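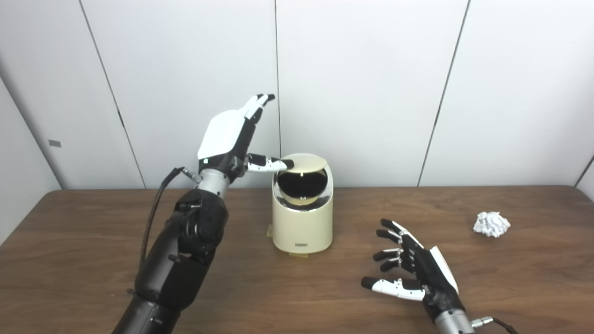

Item 3: tabletop trash can, cream, with swing flap.

TESHOME HOUSE RESIDENTS' ASSOCIATION
Minutes of the October meeting, common room, 6 p.m.

Present: Hilkka Ojala (chair), Hagos Hailu, Unai Arroyo, Abrehet Gebreyes (minutes)
Apologies: Iulian Dinu

1. Minutes of the previous meeting
Approved with one correction. The invoice from Clarko was for $377, not $337.

2. Shared kitchen
Mr. Arroyo reported that the drain under the left sink has been cleared. The shelf labels remain outstanding and are carried over to the next meeting.

3. Small trash cans for tables
Mr. Hailu presented the proposal to place a small can on each table in the common room, for paper and tea bags only. Ms. Gebreyes asked whether a tall can would tip over. Mr. Hailu replied that the base can be held down with tape. The chair asked that any tape be tested first on a spare tabletop.

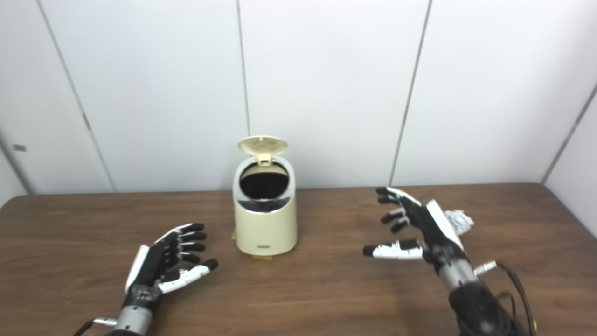 Item 3, continued: the can with its lid fully open, on the wood-grain table.

Members discussed the lid. Ms. Ojala preferred one that stays shut between uses. Mr. Arroyo considered ease of emptying more important and asked that the inside be wiped out at each change of bag.

Resolved: that cans be purchased from Gakik at $32 each, for six tables. Carried, Mr. Arroyo abstaining.
Action: Mr. Hailu to place the order.

4. Funds
The balance stands at over $1000 before the above purchase. The quote from Trornberg for the window blinds has not been received.

5. Other business
None. The meeting closed at 7:15 p.m.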